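Visit report: manipulation lab open day at Girkholm

Share 27 Comments 2

The Girkholm site opened its handling lab to outside visitors on 2/27/22. I went for the packaging session, which ran in the second half of the programme, and skipped the talks on mobile platforms. Notes follow in the order I took them, with the safety briefing left out.

The building is a former seed store on the edge of the Cutside estate. Registration was on the ground floor and the lab itself is up one flight of stairs. We were taken through in small groups, given a printed sheet and left to stand behind a line on the floor. Questions were allowed between runs but not during them.

The group's subject is soft and flat goods: film, cloth, thin foam, paper sacks. Their argument is that rigid parts are largely solved for a plant with a decent fixture budget, and that most remaining hand work in a packing hall involves something that bends. I would not go quite that far, but in our own plant the last three stations before dispatch are all of this type, and none has been automated.

The programme is called Pinuvness and has been running since April of last year. It uses a two-armed machine with fingered hands at a fixed table. An operator guides the arms through a task many times, the recordings are used to train a controller, and the controller is then tried on the same task without the operator. According to the sheet, 620 guided runs had been recorded for wrapping material alone, of which 237 were kept. The rest were rejected for dropped material, lost tracking or an operator stopping early. I asked whether the rejected runs were of any use and was told they are stored but not yet used.

The material for our slot was bubble wrap. The task as written on the sheet has four steps: locate a free edge, pinch it, lift it clear of the table and lay it over a product. The pinch is the difficult part. Clear film gives a depth sensor very little to work with, and the bubbles return bright points that move when the light or the viewpoint moves. The group has tried coloured film, which is easier, and dropped it on the grounds that hardly any customer buys it.
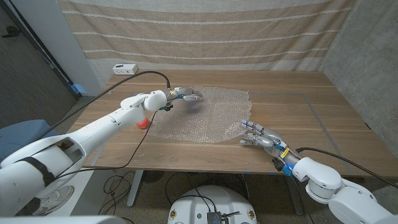
Baltazar Villaseñor asked why they did not use a suction head and be done with it, given that every film machine he had run in the past picked up sheet that way. The answer was that suction works well on the flat side and badly on the bubble side, and that the sheets in the trial may arrive either way up. A cup also needs a reasonably clean area to seal against. Offcuts with ragged edges are part of the test set, and a cup placed too near the edge leaks. He was not fully persuaded and said so, and there was a useful exchange on combining a single cup with one fingered hand. The group has not tried it.

On speed, they were frank. The controller works well below the pace of a trained packer, and they did not offer a cycle time. I would have liked one even if it was poor. Without it there is no way to estimate how many machines would replace or support one bench.

On the hands, the main cost is wear. The fingertips are treated as a consumable and inspected at the start of each session. Cable routing was the other complaint. The wrist leads have to allow full rotation of the joint, and slack that suits one posture is in the way in another. Internal routing would cure this, but it makes changing a wrist sensor a long job, and they change them often.

The lab supplies its recordings to one outside partner, Escobedo, who make carton lining equipment. Escobedo had a small stand on the ground floor with brochures and a sample liner but no machine. Their interest is in the lift step only – they already have a mechanical means of laying film once an edge has been raised.

Points I intend to follow up:

- whether the controller copes with a change of bubble size without new recordings
- static, which was not mentioned at all and is our main fault with film in winter
- guarding, as the line on the floor would not be accepted in a production area
- the price of a replacement hand, which was promised by email

Getting there: the car park at Cutside was full by mid-morning and the overflow is a field. The bus stops at the estate gate. Tea was provided, lunch was not. The printed sheet has been scanned and is in the shared folder with my handwritten corrections to the second page.

Share 27 Comments 2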